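Gratitude on a Schedule

A friend sent me a gratitude journal in September. It has a cloth cover, a ribbon, and three blank lines per day under the words "Today I am thankful for." She meant it kindly, and I wrote in it for 55 days, which I mention so that you won't think I'm sneering at something I never tried.

My first week was fine. Coffee, my sister, the neighbor's maple. By the third week I was thankful for coffee again, and for a parking space, and I had started saving up small pleasant things during the day so I'd have something to put on the lines at night. I caught myself doing it in the grocery store. A woman let me go ahead of her in line and my first thought was, good, that's one.

I don't believe this is what gratitude is. Most of us know the real thing when it comes. It tends to arrive late and without being asked, years after somebody drove us to the hospital or sat through the bad part of a winter with us. It's a little embarrassing. It often has some guilt mixed in. What the journal wants is something tidier, a daily deposit, and the people who sell the habit talk about it exactly as if it were a savings plan.

Take Mercedes Villca, who runs a weekend workshop called Serkine. I paid 350 dollars to go. She is a good speaker and I liked her. She told the room that unhappiness is "a habit of attention" and that we could each retrain it before breakfast. A man near the back said he had buried his wife in the spring. She asked him what that loss had given him. He thought about it and said, "Time to come to things like this," and the room laughed, and she moved on to the breathing exercise. I have turned that over many times and I still can't decide who was being kinder to whom.
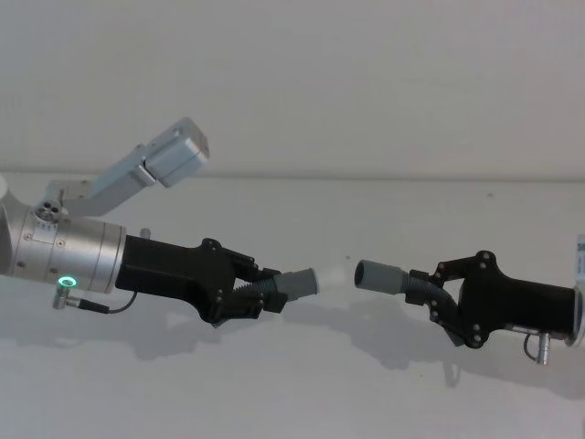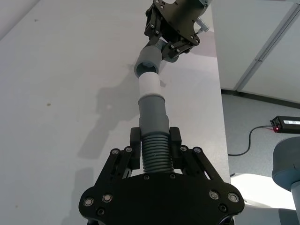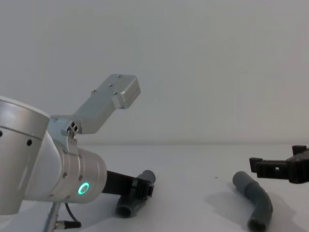 The trouble with treating attention as something to be retrained is that it makes every bad mood a failure of effort. If I'm low, I must have skipped my lines. Nothing gets to be wrong with my job or my rent or the way my brother talks to me on the phone; there is only my poor technique. I picture the mind these books have in view and it looks a lot like that silver wrist with its bright green ring: a light that ought to be on, and a person who ought to keep it on. I don't know anybody built that way. The people I'd trust with bad news are moody, most of them. They have off days and say so.

My friend Teresa Garcia disagrees with nearly all of this. She says I'm picking on the silliest version of a decent idea, and that writing down something good at night got her through two years of caring for her father. I believe her. I also notice that when she talks about those years she never brings up the notebook unless I do. She talks about the hospice nurse who swore at the vending machine, and about her father asking for the same song over and over. Maybe the notebook helped her see those things. Maybe she's a person who would have seen them anyway. Neither of us can run it twice and find out, and I wish the workshop people would admit that they can't either.

What they offer in place of an answer is testimony. The Serkine website has 2,374 of these, most of them a sentence long, and I read far more of them than was good for me. "Changed my life." "My husband noticed right away." There's no page for those of us who quit on day 56 and felt a bit better for having the evening back.

I'm not against counting your blessings. My grandmother did it out loud while she washed dishes, and complained about her knees in the same breath, and saw no conflict between the two. She never set a number. Some nights it was the knees all the way through to the last plate.

The journal is in a drawer now, with most of its lines empty. I did write my friend a letter to thank her for it. It took me most of a morning, because once I got going I found I had older things to thank her for, and a couple that I owed her an apology for, and those were harder to put down.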